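Thread: Does anybody really save money line-drying, or is this a religion
Board: Household & Budget
Last updated: Sat 26 September

gizella_b
My sister-in-law has been after me for months to quit using the dryer. According to her it "pays for the whole winter." I asked her pays what, exactly, and she sent me a link to a blog by a woman who sells clotheslines. So I'm asking here. We're a family of four in Furmont, electric dryer, maybe 14 years old, makes a noise like a truck. Has anyone measured this? I don't want to hear about the smell of sunshine.

ajithvarma
I measured it. Put a meter on the dryer circuit for a full year and it came to $245. That's with two kids in sports. So yes, you save something, if your time is worth zero.

panicker_c
Depends on your rate, your dryer, and what you wash. One guy's meter doesn't tell her anything. Also did you count the heat you blow out the vent in winter? You already paid to warm that air.

ajithvarma
I counted what the meter counted. If you've got a number for the vent air, post it.

panicker_c
I don't have a number. I'm saying yours is incomplete.

gizella_b
$245 is less than I was told, by a lot. She had it at four figures.

Namboodiri_R
Long post, sorry. I went the other way. Grew up with a line, moved to Grurdale, bought a dryer and felt guilty for years for no good reason. Then last November the dryer died and I held off replacing it until spring to see if the line people had a point.

They have half of one. Shirts and towels, fine. Towels come out like cardboard but they dry you better, I'll give them that. Jeans take two days indoors and the waistband is still damp when everything else is done. Socks are a waste of a human life.

Sheets are where I stopped believing. Every guide says fold it over the line hem to hem and smooth it flat with your hands. OK, with what third hand? A wet queen sheet is heavy and it wants to be on the floor.
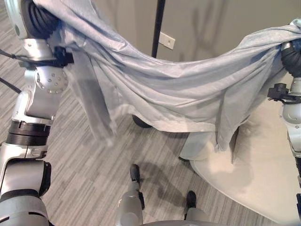
You need to pull the top edge tight before you pin it, otherwise the middle droops, the water all runs to the low spot, and you get one stripe that takes twice as long as the rest. With two people it's easy. By myself I got it right one time in three, and the rest I rehung or just lived with. No guide I read mentioned a second person.

When spring came I bought a used dryer for $200 and kept the line for towels and anything with elastic. That's my whole conversion story.

vnair
The stripe thing is real, but you're fixing it the hard way. Pin one corner, walk to the other end, pull, pin, then do the middle. Doesn't take two people.

Namboodiri_R
Works if your line is tight. Mine sags worse than the sheet does.

vnair
Then that's a line problem and not a sheet problem.

gizella_b
Is the Trurkier retractable one any good? It's the one she keeps pushing on me.

panicker_c
Had one. The lock slips once you put real weight on it. I returned it.

vnair
Mine's been up three summers and the lock is fine. How far out did you run it?

panicker_c
All the way. It's sold as going all the way.

vnair
Well, there you go. Mount it shorter.

panicker_c
So I pay for the long one and use it as a short one. Great product.

ajithvarma
Can we talk about the claim that dryers "destroy" clothes? I see it in every one of these threads. I have pillowcases older than my kids and they've been through the dryer every week. They're thin, sure. They're old! I'd bet the washer does as much damage, and I never see anyone telling people to stop washing.

Namboodiri_R
Look at your lint trap.

ajithvarma
Lint comes off in the washer too, it just goes down the drain where you can't see it. The lint trap proves lint exists.

gizella_b
I kind of agree with that one. But elastic does go faster in the dryer, I've seen it on fitted sheets. The corners give out and then it pops off the mattress at 3 am.

vnair
Sun is hard on elastic too, so pick your poison. Dark stuff I hang inside out, in the shade.

gizella_b
OK, here's where I am. Cleaning out the vent hose first because I don't think we ever have. Towels on a line if my husband puts up a post. Sheets stay in the dryer. I'm telling her $245 and she can argue with Ajith.

ajithvarma
Send her over.

panicker_c
It's still missing the vent air.

Related threads
Dryer noise like a truck, belt or drum rollers?
Rodrigues laundry powder: same stuff, smaller box
Vinegar in the rinse, does it do anything
HOA says no clotheslines, can they do that (2,168 replies)
Fitted sheets that stay put on a deep mattress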